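Congee for a cold — how thick do you make yours?

Home > Talk > Soups, stews and one-pot things

LumturieS
Original poster
7 October? No idea what counts as soup season where you are but I've officially started! I've had a bowl of congee nearly every morning for a fortnight and I'm completely hooked. I make it with plain jasmine rice, chicken stock from the freezer, a thumb of ginger, and then whatever is left over from tea the night before.

What I can't settle on is the thickness. My first few were like porridge and stood up on the spoon, and I loved them. Then I had some at a friend's house that was nearly drinkable and I loved that as well. So what ratio do you all use? And does anybody freeze the rice first? I keep reading about it.

zubaida_j
Welcome to the club! I'm a thin congee person and I won't be moved. One mug of rice to ten of water, minimum, and a good long simmer with the lid a bit off. If the spoon stands up you've made rice pudding without the jam.

Freezing the rice works brilliantly. Rinse it, drain it, into a bag with a spoonful of water, overnight in the freezer. Straight into boiling stock and it falls to bits in 20 minutes. I keep a few bags ready from January onwards, when everybody in my house starts sneezing.

Abelardo B
Ten to one! That's a drink.

I do seven to one and I think it's the sweet spot. You still get some body, and toppings sit on it instead of sinking. Fried shallots at the bottom of a bowl of water are a sad business.

Also I'm not convinced by the freezer thing. I tried it side by side with soaked rice and yes, it was quicker, but the soaked one tasted smoother to me. Just soak it while you do something else.

zubaida_j
Abelardo, you put the shallots on a spoonful at a time! Little dish on the side, add as you go. They never get the chance to sink.

AlbyT
Pressure cooker here. Rice, stock, ginger, high for 30 minutes, leave it to come down by itself. I know some people will tut but it's the only way I'm having congee before work. Mine's an old Plemon with a dodgy handle and it has never let me down.

Do NOT fill it past halfway. Ask me about my ceiling.

Nelly_R
Tutting from over here, Alby! I like standing at the pan. But I did the overnight thing in a slow cooker last winter and it was gorgeous, so I can't be too grand about it.

Lumturie, on ratio, I'd say start thin and let it thicken. It carries on thickening off the heat, and if you've started thick you end up adding kettle water at the table, and it never quite mixes back in. I go nine to one and eat the first bowl loose and the second one (there's always a second one) a good bit thicker.

Toppings I'm mad about at the moment:
white pepper, loads
soft egg, marinated in soy overnight
spring onion tops, the green bit only
crispy chilli oil — I get the Cusi one from the shop by the station
leftover roast pumpkin, mashed in

LumturieS
Pumpkin!! Doing that tomorrow.

Nelly what do you put in with the soy for the eggs? Mine come out so salty.

Nelly_R
Half soy and half water, a spoon of sugar, a splash of rice vinegar. Boil the eggs for six and a half minutes, cold water, peel, and in they go. Take them out after one night. Two nights and they're only good for chopping up small.

Abelardo B
Agree on all of that apart from the vinegar. Leave the vinegar out and have black vinegar on the table instead.

And can I put in a word for a proper bowl? I ate mine out of a mug for years. A bowl with a saucer under it is so much nicer, you can pick the whole thing up when it's still too hot to hold.

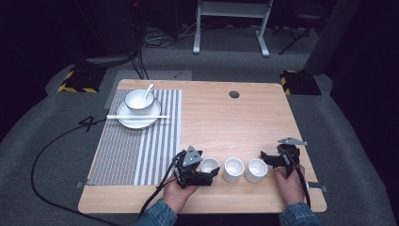

White bowl, white spoon, stripy mat. Chopsticks for the pickles.

zubaida_j
Now that I do like! White china is the only thing for congee, it makes the spring onion look so green. I've got a speckled brown set from Endeo and everything looks like gravy in it.

AlbyT
Do you lot find the china spoon makes a difference? I always use a metal one and burn my lip.

Nelly_R
Huge difference Alby. It doesn't get hot the way metal does, and it holds a decent mouthful. You can get a pack of 5 for next to nothing in most Chinese supermarkets.

AlbyT
Right, on the list.

LumturieS
Reporting back: nine to one, frozen rice, pumpkin mashed in at the end, far too much white pepper. Took around 17 minutes from boiling and it was silky! The second bowl was thicker, exactly like Nelly said, and I think I might have liked that one more. Sorry Zubaida.

zubaida_j
I'll let it go as you used the freezer.

Abelardo B
So that's one for thick, then. Try it soaked next time and tell me it isn't smoother.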